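Hard Floors in Shared Entrances: Wear, Cleaning and Cost
Student project report, Building Care and Materials, second year
Submitted 6/6/26

1. Background

The project began with a simple question from our module handbook: why do two floors of the same age, in similar buildings, end up looking so different? We chose entrance halls because they take more foot traffic than any other part of a building and because they are easy to get permission to visit. Offices and flats above them are usually carpeted or private.

We looked at three buildings. De Luca House is a block of flats with a stone floor in the hall and on the first landing. Dolline Court is a former warehouse with terrazzo throughout the ground floor. The third, the Wisteletti building, has a marble entrance laid when the building was refurbished, with porcelain tile in the corridors behind it. All three are within walking distance of the college.

The report covers what we found out about wear, how each floor is cleaned, and what it costs to keep each one in fair condition. We left out slip testing. The pendulum tester was booked by another group for most of the term and we did not want to report figures from a single afternoon.

2. What we did

We visited each building in November and again in the spring. On the first visit we drew a plan of the entrance, measured the floor area and marked any cracked, stained or dull patches. On the second we checked the same patches and asked the cleaning staff a short set of questions about products and routine.

For gloss we used a hand-held meter from the materials lab. We took readings at the door, halfway along the main walking line, and in a corner where people rarely step. Each reading was taken three times and we used the middle value. The meter needs a flat surface, so it could not be used on the worn threshold at De Luca House, where the stone has a clear dip in it.

We also read the cleaning contracts where the managers let us see them. Two did. The manager of Dolline Court gave us the yearly cost but kept the contract itself private.

3. The floors

De Luca House has the smallest area of the three. The stone is a dense limestone, though the residents all call it marble and the cleaning contract does too. This matters more than it might seem. The contract sets out a polishing method meant for a different stone, and the contractor told us that they stopped following it some years ago and now just mop.

Dolline Court has the largest area, at 193 square metres. Terrazzo is made of stone chips set in cement or resin and ground flat. Here the binder is cement. There are brass strips between the bays, and most of the cracks we marked run along these strips or start from them.

The Wisteletti building has white marble with soft grey veins. It is the newest floor and had the highest gloss readings in November. By the spring the walking line had dropped well below the corner reading, which surprised us, as the floor still looked bright to the eye from standing height.

4. Cleaning

All three buildings are mopped on most working days. The differences are in what goes into the bucket.

At De Luca House the cleaner uses warm water and a small amount of washing-up liquid. She said that anything stronger leaves streaks. We found a slight film in the corners which came off with plain water, so some of the liquid is probably being left behind.

At Dolline Court a neutral cleaner called Jetik is used with a scrubbing machine. The machine was bought second-hand by the management company for 900 pounds. It does the open floor well but cannot reach the edges, and there is a darker band along every wall that has to be done by hand. The staff do this when there is time, which is not often in winter.

At the Wisteletti building a general bathroom cleaner was being used until the spring visit. The label lists citric acid. Marble is mostly calcium carbonate and acids dissolve it, leaving dull marks known as etching. We think this explains much of the drop in gloss along the walking line, where the mop is used most heavily. We cannot prove it, because grit from shoes would also dull the surface in the same place.

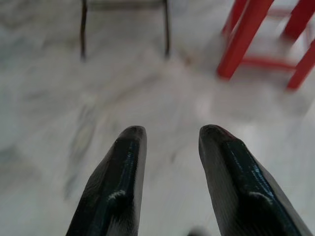 The manager there has since agreed to change to a neutral product. We suggested a longer entrance mat as well. The present mat is one and a half paces long, and the guidance we read recommends that visitors should be able to take several steps on matting before they reach the stone. In wet weather most of the grit is carried straight past it.

5. Costs

The yearly cleaning cost at Dolline Court is 3,908 pounds for the ground floor. This includes labour and products but not repairs to the machine. The Wisteletti contract puts stairs, windows and floors together in one sum and we were not able to separate them fairly, so we have left the figure out.

De Luca House pays by the hour and has no separate figure for the floor. The residents did get a quote for grinding and re-polishing the limestone, which came to 939 pounds. They turned it down. From what we saw this was reasonable, as the worst wear is at the threshold and grinding would not remove the dip.

6. Problems with the work

Our two visits were in different weather and the floors were not equally dry. Water on the surface changes a gloss reading, so we wiped each spot before measuring, but the stone at De Luca House holds damp for a long time and those readings are less reliable than the others.

The readings at the Wisteletti building were taken at slightly different points on the two visits. There was a noticeboard on legs in the way the second time - we moved the meter to one side of it and noted the change on the plan.

Three buildings is a small number. We had hoped for five, but one manager did not reply and another building was closed for roof repairs.

7. Findings

The wrong cleaning product appears to do more harm to a calcium-based stone than ordinary foot traffic over the same period, at least over one winter. Matting was too short in all three entrances. The terrazzo was in the best overall condition for its age, apart from the cracks at the brass strips.

Contracts should name the stone correctly. A short test with a drop of weak acid in a hidden corner will separate limestone and marble from granite, but it will not tell limestone from marble, and for that the owner needs the supplier's papers or someone who knows stone. If the project is carried on next year, we would suggest visiting each floor monthly and marking the reading points with small pieces of tape under the skirting.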